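Why do rooftop thermometers and official stations never agree?

Asked by Harilex

I've gotten really hooked on weather records this fall! I put a cheap thermometer on my garage in Ondholm and I've been writing down the high and low every day. The thing is, my highs are almost always warmer than the station at Lill, sometimes by 8 degrees on a sunny afternoon, and yet my lows are very close. My neighbor says this proves the official numbers are junk and you can't trust any long record. I don't buy that, but I couldn't explain why to him. Is my thermometer bad? And if stations can be off like this, how does anyone get a trend out of them?

Lejla Hoxha
2023-11-24

Great project, keep going with it! Your thermometer is probably fine. Look at the pattern: lows match, sunny highs don't. That's sunshine heating the sensor (and the garage wall behind it) so it reads warmer than the air. Official sensors sit inside a vented white shelter, over grass, well away from buildings. Try moving yours to a shaded, airy spot on the north side, about five feet up, and compare again for a couple of weeks.

As for trends, they're built on anomalies, and once that clicks it's such a neat idea. You don't ask how warm a place is, you ask how much warmer or cooler it is than its own usual. A station that always reads two degrees high still shows the change correctly, as long as it keeps reading two degrees high. Trouble comes when something changes partway through — a move, a new sensor, a parking lot next door — and then people compare it with its neighbors to find the jump and adjust for it. I did this by hand for the Kastov logbooks, which start in 1824, and found a lovely clear step where the station moved uphill.

Surface matters a lot too, so note what's under your sensor. Dark, rough stuff soaks up sun wonderfully. You could test it on a clear day with something like the green mat and the black gritty pads here, one probe on each and a third in the shade, and write down all three every half hour. 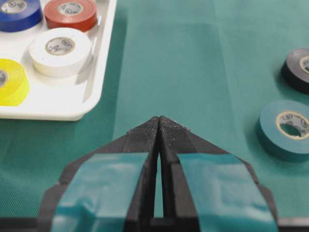
ondweather33

Mine was the same, got a shield for it and now it's a lot closer. Also check the batteries.

Lill is over 500 feet higher than the lower part of town, so you'd expect some difference anyway. I wouldn't try to match it exactly. One cold December doesn't tell you much either, whatever your neighbor says, you need a good long run of years. Have fun with it!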